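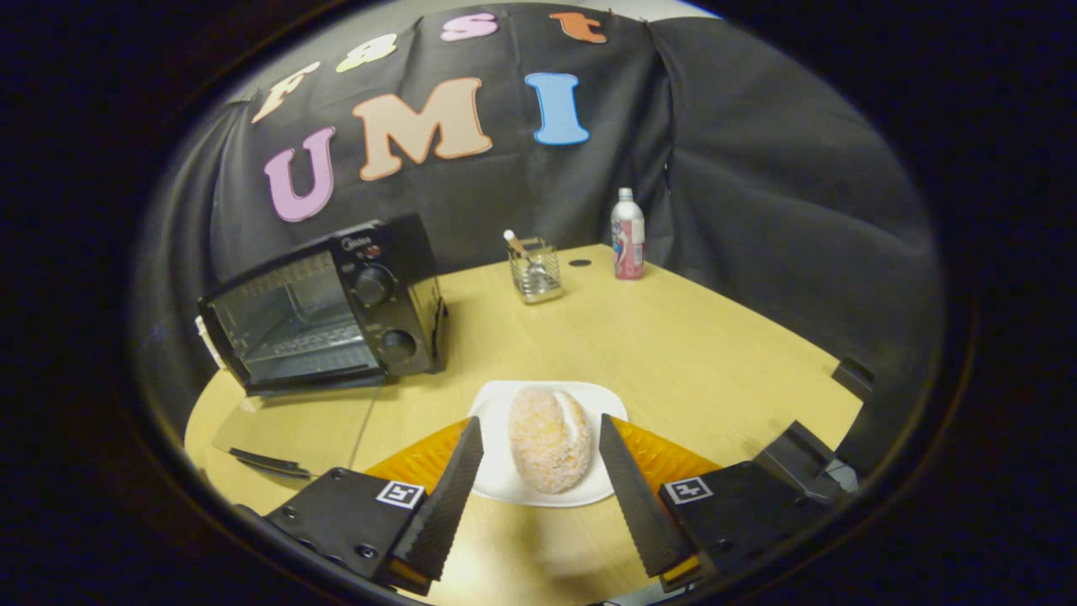
Sugared pastry with cream in it, toaster oven within easy reach.

How to Warm Bakery Things in a Toaster Oven With Two Knobs
by Gunvor Dahlgren

The manual that came with my toaster oven devotes a full page to not putting the oven in the bathtub and one line to reheating bread. The line says "as desired." I have been desiring for several years now and have ruined enough breakfast to be of use to other people.

These instructions are for the small kind of oven with a glass door, a wire rack and a couple of knobs. If yours has a touchscreen and a setting called Artisan, you'll have to translate.

Before you start

Find out how hot your oven runs. Put a cheap oven thermometer on the middle of the rack, set the dial to 400, and leave it alone until the needle stops moving. My last oven, a Lestow, settled well below the number on the dial and then shot past it every time the elements came on. My brother-in-law Ivar Sjögren owns a fancier thermometer and reports that his oven reads 399. He has brought this up at two family dinners.

Whatever you find, write it on a piece of masking tape and stick it somewhere that doesn't get hot. You will forget otherwise, and you'll blame the bread.

Next, pull out the crumb tray and empty it. Old sugar on a crumb tray smells like a county fair on fire, and the smell gets into anything you heat afterward. Give the oven some room at the back and sides, and keep curtains, paper towels and the mail away from it. Bottles that spray anything should live well clear of it too.

Plates stay out here with us. Unless yours says on the bottom that it can go in the oven, use the little metal pan or put the food straight on the rack.

Sugar-coated pastries with cream inside

The trouble with these is that you're dealing with two foods that want opposite things. The dough would like to be warm. The cream would like to be left in the refrigerator and not spoken to. Put the whole thing in for five minutes and you get a sweet puddle with a crust around it.

So take them apart.

1. Open the pastry along the slit it already has. Go gently. You want a hinge.

2. Spoon the cream into a small bowl and put the bowl in the refrigerator. A certain amount of cream will end up on the spoon, and what happens to it is between you and the spoon.

3. Set the oven to 300 and let it preheat. The light going off on a small oven mostly means it's tired of you, so give it a few minutes more.

4. Lay the pastry on the pan, sugar side up, and tent a piece of foil loosely over it. Keep the foil well away from the elements. Granulated sugar is fine when it's warm and turns on you quickly when it's hot, and the top elements in these ovens are very close to your breakfast.

5. Warm it for three minutes. Take off the foil and give it another 40 seconds, standing there. Do not go look for your phone.

6. Let the pastry cool on the counter until the inside is barely warm to a fingertip. Then put the cream back.

If the filling won't come out cleanly, eat the thing cold. I buy mine from Dirberg, where the filling goes in right before they hand it over and behaves itself. The supermarket ones have something closer to spackle, which does survive the oven, and you may decide how you feel about that.

A pastry with cream in it that sat out all afternoon goes in the trash. Heating it won't fix that.

Plain sugared doughnuts, no filling

Same temperature, same foil, four minutes, no surgery. Turn the pan around halfway through if your oven has a hot side. They all have a hot side.

Sliced bread 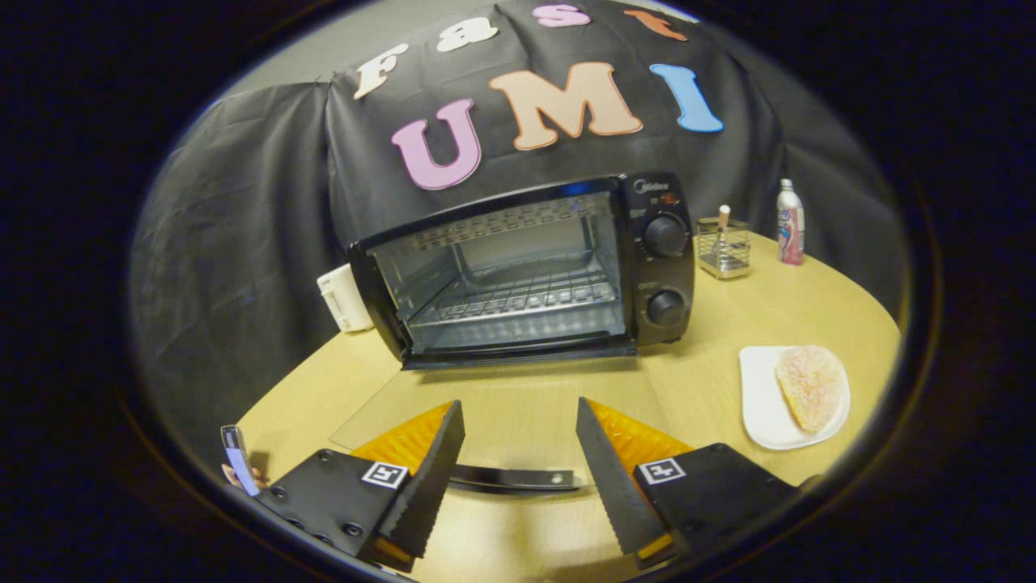 Bread is supposed to be the easy one, and people get careless with it. The upper knob on one oven is the temperature and on the next it's the timer, and a person who has had no coffee will turn whichever is nearest and walk off. Read the labels. I mean this kindly.

For regular toast:

Put the rack in the middle slot. The top slot makes toast that's black on one side and still bread on the other.

Set the oven to 400 and start with four minutes for a slice of ordinary thickness. Go by the color through the glass and let the timer be a suggestion. Toast spends ages looking like nothing is going on and then does all its browning while you're getting the butter out.

Flip it if you care about the underside. I used to, and then I met my mornings.

For sweet bread, anything with fruit, sugar or a glaze in it, drop to 325 and start checking after two minutes. The sugar browns before the bread has toasted, so you won't get real crunch. You'll get a warm slice with a faint crust, and that's as good as it gets. Attempts to push further end with the window open in March.

For bread that's gone a bit stale, wet your hand under the tap, pat the crust, and put the slice on the rack at 325 for three minutes. It comes back to life for as long as it takes to eat it. Don't do a batch for later. There is no later for revived bread.

For frozen slices, go straight from the freezer to the rack at 350 for two minutes, then turn it up to toast. Pry them apart before freezing, or put a bit of parchment between them, unless you enjoy stabbing a frozen loaf with a butter knife. I have a scar from a raisin loaf.

Getting it out

Use tongs. I keep mine standing in a utensil holder near the oven, where they're useful, after a long period of keeping them in a drawer behind me, where they weren't. Wooden toast tongs are nice because they don't heat up, and some have a magnet so they can stick to the oven and fall off it. A fork works if you've turned the oven off and you're patient. Fingers do not work, and you're going to try anyway.

Have the plate waiting on the table before you open the door. The distance from rack to plate should be shorter than the length of time you can hold a hot slice while saying a word you shouldn't.

Toast left flat on a cold plate goes soggy underneath. Lean it against something for half a minute first. A second slice is traditional.

Cleaning up

Unplug the oven and let it cool all the way. Wipe the glass with a damp cloth and a drop of dish soap. If melted sugar has hardened on the rack, soak the rack in hot water and wait; it lets go in its own time, and scraping only gets you a scratched rack with sugar on it. Never spray cleaner into the chamber. Spray the cloth, wipe the outside, and keep the stuff off the elements entirely.

Questions I get

Can I leave the cream in if I'm quick? You aren't that quick.

Will the microwave do it? It'll warm the dough, make it chewy, and melt the sugar into a wet film. Ten seconds is edible. Fifteen is a bath sponge.

What about the Wainwright method, with the slice propped up on balled foil? I tried it twice. The slice fell over twice, and I had to fish it out from the back with the tongs.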